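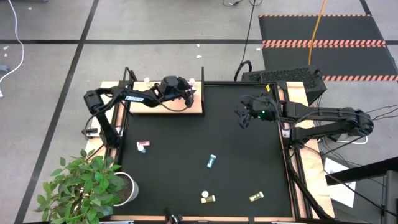
Two arms, one black mat.

9th August

Finished the Castillo chapter! Well, finished the draft of it, which Cherry Mae says doesn't count until she's scribbled on it, but I'm having a biscuit anyway. It has been sitting on my desk since July and I was starting to dislike the poor man.

For anyone new to these pages, I'm writing my dissertation on servants who tell the story. I've got 2 novels to compare, Castillo and Trunness, both told by somebody who carries the trays and hears everything through the door. The usual line is that these narrators are there to be trusted, plain folk with plain words. I believed that for a whole term. Then I read Castillo again with a pencil and noticed that the housekeeper never once says where she was standing on the night of the fire. She tells us where everybody else was (the cook, both brothers, even the dog) and skips herself, and I'd read straight past it.
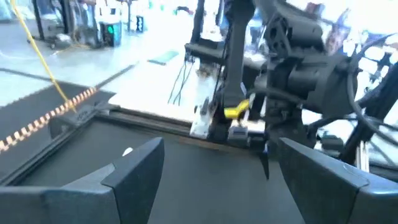

Rail, white bracket and a bit of checkered tape.

So that's my chapter now, and it meant throwing out 500 words on honesty that I'd been rather proud of. Ouch. I've pasted them into a file called "maybe" where they can keep the other orphans company.

Rang Rodel Villanueva after lunch because he's the only person I know who has got to the end of Trunness. It's 1244 pages in my edition, with print so small I have to hold it under the lamp. He thinks I'm being unfair to the coachman and that he lies out of kindness. I think he lies to keep his job! We went round and round on it for ages and I wrote down nearly everything he said, so he'll be getting a footnote whether he likes it or not.

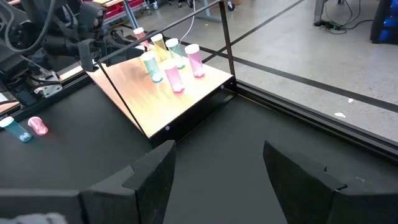 The raised platform, with the black fingers in front.

Library in the afternoon. I wanted the old Hekden essay on letters that go missing in novels, and the only copy was out, so I read the first 200 pages of something else entirely and enjoyed it far too much. A ghost story, no servants at all unless you count the ghost, who does seem to tidy up.

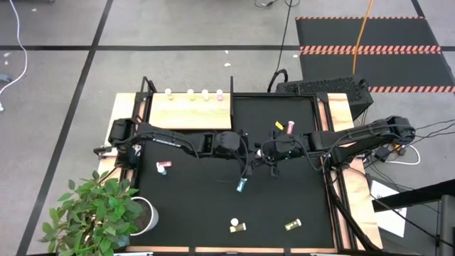
Cherry Mae wants the whole chapter by the end of the week and then we'll talk about whether the introduction needs to mention Arnov. I'd rather it didn't. Every essay I read starts with Arnov and his idea that the house itself is watching, and by now I could recite it in the bath. Still, if I leave him out somebody will ask why, so he may get a polite sentence on page two.

Tomorrow it's the coachman again. I'm going to mark every time he says "as I remember" and see what comes straight after. Need a new pencil first.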